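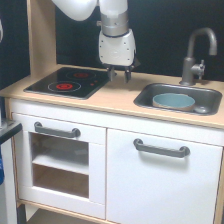
How to make a little mirror illusion at home

I fell for mirror art years ago, and you can get a lovely small version going on a side table in one afternoon!

Start with two flat mirror tiles. Tape them along one edge so they open and close like a book, then stand them up on a sheet of plain paper. Draw half a window, or half a face (my favorite), right up against the glass.

Now open the mirrors slowly. The wider the angle, the fewer copies you get – at a right angle your drawing turns up three more times, and as you close them in it multiplies like mad.

Once you like the angle, put a blob of putty under each outer corner. Bring a lamp in from the side, keep it low, and move it until the glare slides off the glass. My friend Linnea Vik leaves hers up all January and changes the drawing whenever she feels like it.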